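Giving up the big shop

Mar 1, 2020

So we've now gone two whole months without doing a big weekly shop, and I promised I'd report back!

It started when the supermarket out at Mundton changed its bus stop (don't get me started) and I found myself lugging four bags up the hill in sideways rain. Umut said why not just buy less, more often, from the shops in Savwood? I said that would cost a fortune. He said prove it. Well, you can't say that to me, I own a notebook.

I wrote down every single thing we bought last year, and the food came to roughly £340 a month, which made me feel a bit ill. A lot of that was bread we binned and salad that went to soup in the drawer. 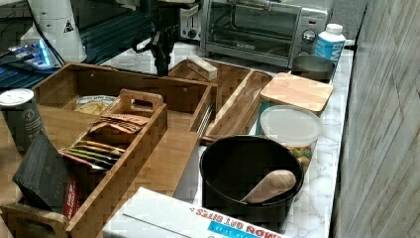 The walk to the greengrocer takes me 5 minutes if I don't meet anyone, and I always meet someone. I go with a short list and a small bag, and that's the whole trick, because you can't impulse-buy a melon if you've got to carry it home. Bread is the one I've really cracked. I get a small loaf from the bakery on Vilton Road, slice it the same day and freeze half, and with a pop-up toaster and a toaster oven side by side on the counter there's no excuse for wasting the ends. Cheese on toast counts as dinner, I won't be argued with!

Umut misses the giant boxes of cereal. I miss the free magazine. We did crack once and go back for washing powder, and came home with a garden chair as well, so that tells you something about my willpower.

I'm keeping the notebook going until June and then I'll do the sums properly. If you've got a good recipe for half a cabbage, please put it in the comments, I've got one staring at me.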